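Week whatever of the dish project

January 20, 2021

So I promised an update on the robot dishwashing thing, and a few of you have been emailing (hi Walley people!), so I'm finally sitting down with a coffee and my very pruney fingers to write it.

Quick catch-up if you're new. Ayten Gündoğdu and I are collecting demonstrations for a learning system that is supposed to do small chores at a kitchen sink. One of us drives the two arms by hand, the system records everything the arms do plus what the head camera sees, and later a model gets trained on the whole pile. We call the collection Işık, which was Ayten's pick and which I still can't type without copying and pasting the first letter. The training side is called Gemach. I had no say in either one!

The goal is 3000 good episodes. As of this morning we have 1602. I was weirdly excited to pass the halfway mark (there was cake) and then a little depressed when I remembered that halfway means doing all of it again.

What is an episode? For us it's one small job, start to finish. Pick up the sponge. Move the plate to the rack. Put the fork in the cup. We tried recording entire sink-fulls back in July and it was a mess, because one bad grab four minutes in would spoil everything that came before it. Short ones are so much nicer. If I fumble, I hit the pedal, toss it, and go again.

We do keep some fumbles, though! Ayten fought me on this and she was right. If the model only ever sees perfect grabs, it has no idea what to do when a plate slips sideways. So now there are 400 episodes tagged "recovery," where the first try goes wrong and the driver fixes it. I am extremely good at producing these.

The part I didn't expect to care about is the mess. My first couple hundred episodes were way too tidy. I'd put the plate in the same spot every time, same angle, nothing else on the counter, and the early model was great at exactly that one plate in exactly that one spot. Move it a hand's width and it would close on thin air. Now we shuffle the sink before every block: plates leaning, bowls behind plates, a brush lying across the top, soap bottles wherever they land. We have a list of 13 setups on the fridge and we're supposed to roll for one, but by late afternoon I mostly just dump things in and call it random. (Sorry, Ayten.)

Plates with patterns have been a surprise. The lemon plate is my favorite to look at and it's also the one I mess up most, I think because I keep steering by the pattern when I should be watching the rim. Shiny metal is hard in its own way. Forks lying flat on a speckled counter are the worst, and I've been putting them off, so guess what tomorrow's block is.

Labeling takes longer than driving, by the way. Every episode gets a one-line instruction typed by a person, and we try to write them like somebody would really say them. "Grab the brush" and "get that scrubber thing off the plate" are both fine. Arness, the little tool we use to trim and tag clips, crashed twice on Monday and ate my labels from the whole morning, so I retyped them in a mood and they are noticeably shorter.

Next up is more left-hand work. I'm right-handed and you can see it in the numbers, the right arm gets nearly all the grabs and the left one just kind of hovers. Ayten has banned me from using the right gripper on Fridays.

One question from the emails and then I'm off to bed.
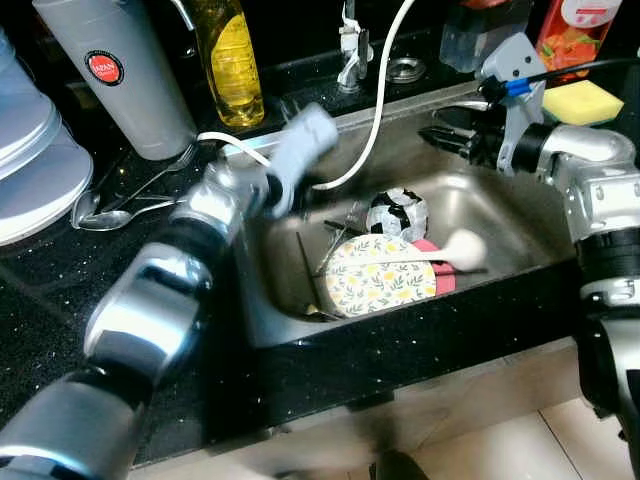 Why not just record one perfect run of each chore and repeat it?

Because a repeated run only works if every object is exactly where it was the first time. The model needs to see the same chore done from lots of starting positions so it can pick up how the movement should change when the dishes do.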